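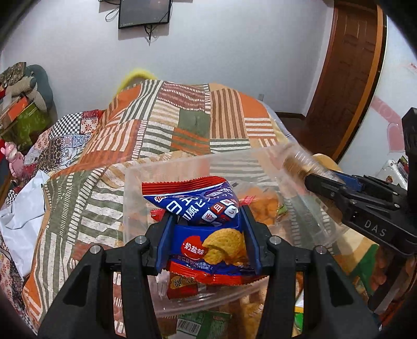
Figure 5. Two snack packets held between the finger pads at a translucent bin. The second gripper is on the right.

Section 5: Hand-held Gripper Work for Packing Staff

Revised 16 July 2018

5.1 Who this section is for

Read this section if you packed mixed snack orders by hand at Lunthorpe and are moving to gripper work. The Plarnero packing cell takes over the repeat orders, those with the same items every time. Mixed orders stay with people. Part of each shift now goes to recording picks with the hand-held grippers, and the cell is trained on those recordings.

Your pay grade and break times stay as they were. The hourly packet target does not apply while you are recording. Your shift lead enters recording time under its own code, so please do not log it as packing.

5.2 Before you start

1. Collect a left and a right gripper from the charging rack. Check that both carry the same pair number.
2. Open and close each gripper five times. The arms should move evenly and the pivot pins should not click.
3. Wipe the finger pads with a dry cloth. Crumbs and oil from torn packets make the pads slip.
4. Set the bin where you can reach all four corners without leaning.
5. Put the packets in loosely. Let them overlap and lie at different angles, as they would in a real order.
6. Sign in on the Draria screen and wait for the green light on both grippers.

Note: Do not tidy the bin before recording. The cell already handles packets in straight rows. It needs to see how you deal with crumpled ones and ones lying partly under others.

Caution: Stop if a pad is loose or split. Tag the gripper and put it on the bottom shelf of the rack. Do not tape it.

5.3 Recording a pick

1. Start with both grippers open and clear of the bin.
2. Move one gripper over the packet you want. Keep the wrist straight.
3. Bring the pads down on either side of the packet and close until it is held. Squeezing harder will break crackers and similar goods.
4. Lift straight up until the packet clears the rim, then pause briefly.
5. Place it in the order tray and open the pads fully before you move away.
6. Go on to the next packet. You do not need to stop the recording between picks.

If two packets come up together, put both back and try again. Leave the mistake in the recording – the reviewers mark it, and the cell learns from the correction as well.

Use the second gripper for jars, tubs and anything that rolls. You may steady the bin with it, but do not pass a packet from one gripper to the other unless the order sheet asks for a handover.

Note: Keep bare hands out of the bin while the green light is on. If you have to reach in, press Pause first. A recording with a hand in the bin is thrown out and has to be repeated.

5.4 How long to record

A set is 100 picks. Take a break after each set, even if you do not feel tired. The grippers are light, but holding the arm up is different from packing at a bench, and most staff notice it in the shoulder during the first week.

Caution: Report numbness or pain in the thumb or wrist on the same shift. You will be moved to bench work with no change in pay.

5.5 What is recorded

The grippers record the bin, your surroundings within view, and the movement of the arms. Sound is not recorded. Recordings are filed by pair number and set number. Staff names are not attached, and sets are not used in performance reviews.

You can ask for a set to be deleted until the end of the shift. After that it goes to Balaskas for review and the request has to go through your shift lead.

5.6 Working next to the cell

The site target is 3000 accepted picks for each product group before the cell handles that group alone. Until then a packer checks every tray the cell fills. The checks are:

– the right product and flavor, read from the front of the packet
– seals closed at both ends
– no crushed goods

The checker can stop the cell at any time with the red button and does not need permission. Write the tray number and the reason on the stop sheet. Stops are not counted against the checker.

Product groups planned for November are listed on the board by the charging rack. Staff who want to train as checkers should add their pair number to the list there.

5.7 End of shift

1. Press End Set and wait for the upload bar to clear.
2. Wipe the pads and return both grippers to the same slot.
3. Put torn packets in the waste tub. Do not return them to stock.
4. For faults, call extension 19 and give the pair number.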